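Sorting out the pens

2023-01-13

I had every intention of spending the first proper week of the year on the spare room, the whole thing, curtains and all, and instead I have spent it on felt pens. I don't mind a bit. Those of you who have been reading since the Galness days will know that I can't start on a big job until I've done a small silly one first, and the pens have been bothering me since December, when Aldo Bortolotti came to stay with his two girls and every marker we own came out of its hiding place and never quite went back.

They had been living in an old Benedetti biscuit tin, which is a lovely tin, but deep, and you know what happens with a deep tin. You want the purple, you tip the lot out, you find the purple, and then it's time for tea and the whole heap gets swept back in with somebody's hair grip and half a rubber. I must have bought the same green three times over because I couldn't find the one I had!

It was Aqeel Cheema who put me on to trays. He teaches the little ones and he swears by anything shallow with a low rim, so that you can see what you've got and small hands can reach in without knocking everything flying. I held out for a while (I am fond of that tin) and then I gave in and got three plastic ones, in pink, mint green and teal, and lined them up along the back of the table. 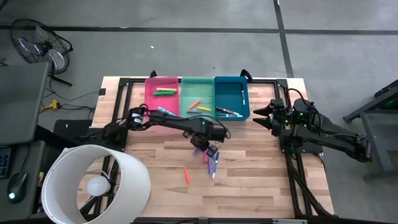 I started off wanting to be strict about it. Greens in one, warm colours in another, blues in the third, and I even wrote it down on the back of an envelope. Well, that fell apart almost at once, because where does a white one go? And is a dark red a warm colour or is it nearly a brown? I rang Aqeel, who laughed at me and said children will put them back in whichever tray is nearest, so I might as well do the same. So I have. A blue can lie down next to an orange and the sky doesn't fall in.

The other thing I did was test them all on scrap paper, which took far longer than the sorting. I had a pad from Ravar that must be older than the cat, and I went along making a squiggle with each one and giving it a good long go before deciding it was past saving. A few went in the bin. I felt a bit guilty about a turquoise that I remember from when my nephew was small, but it had nothing left to give.

I do like them lying flat. I used to keep pens upright in a mug, and I was forever catching it with my sleeve. With the trays I can slide one across, use what I want and slide it back, and if a pen or two ends up loose on the table for an afternoon I can live with that.

The tin has gone up to the spare room with the buttons in it, so I suppose I have made a start in there after all. Curtains next week, if the Aveck order turns up.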